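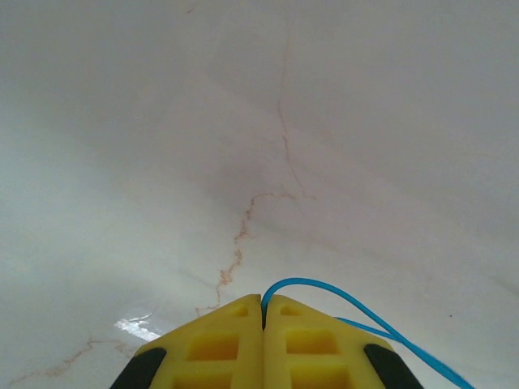
Visit to the Bolteo shared workshop, Stoterbridge
Report to members, March 2024

Members of the society were received at the Bolteo workshop in Stoterbridge for an afternoon visit. The purpose was to see how a shared workshop with modest means goes about building a robot arm, and to judge whether a similar project could be taken on in our own rooms.

Bolteo occupies the ground floor of a former print works. It has 17 paying members and is open on most evenings. The arm is known in the workshop as Kiều, after the heroine of the Vietnamese poem, and has been under construction since September. It is the second machine of its kind to be built there. The first, Asusus, now stands on a shelf near the entrance and is used for spare motors.

Our hosts began with the budget. The group set aside 4,000 pounds for the whole build and had spent 2,834 at the time of our visit. The largest share went on motors and on the power supply, which had to be replaced after a wiring fault in the first month. Members were advised to buy one motor more than the drawings call for.

The greater part of the afternoon was given to the gripper. It has two tapering fingers in bright yellow plastic, with rectangular pockets let into them so that they form an open grid. The group had tried solid fingers first and found them heavier than the wrist motor could manage comfortably. Black pads run along the sloping outer sides of the fingers. A small camera is carried at the wrist and looks along the fingers towards the work.

The routing of cables was discussed at some length. On the present arrangement a bright blue cable comes up through the gap between the fingers, loops over the tip of the right-hand one and runs away to the side. Several visitors asked whether it might catch during a turn. The group accepted the point and intends to move the cable to a channel along the forearm - a change that will mean printing one section of the arm again.

Much of the current work concerns surfaces. The arm is being tried over a glossy white surface crossed by thin, rusty-coloured veins. Such a background is harder for the camera than plain board: the shine produces bright patches, and the software has at times taken these for the edge of an object. The lines cause less trouble than was feared. Our hosts have made 4 versions of the program that deals with glare and keep a written record of each.

We were then shown the electronics bench and the store. Printed parts are kept in labelled drawers, and failed prints are kept as well, with a note of the settings used. Members of our party who run the print room at home thought this worth copying.

Safety arrangements were sound. The arm cannot be powered without a second person in the room, and the stop button is mounted on the wall by the door. Visitors stood behind a painted line while the motors were live. The only criticism we would offer is that the line is badly worn at the window end and should be repainted.

A question was asked about time. A build of this kind takes up around two evenings a week, and progress had been slow over the winter, when the heating was out of order.

The society is grateful to Bolteo for its hospitality and for the loan of its drawings, which may be consulted in the library. Members wishing to join a working group on a similar build should leave their names at the office - a first meeting will be called once enough have come forward.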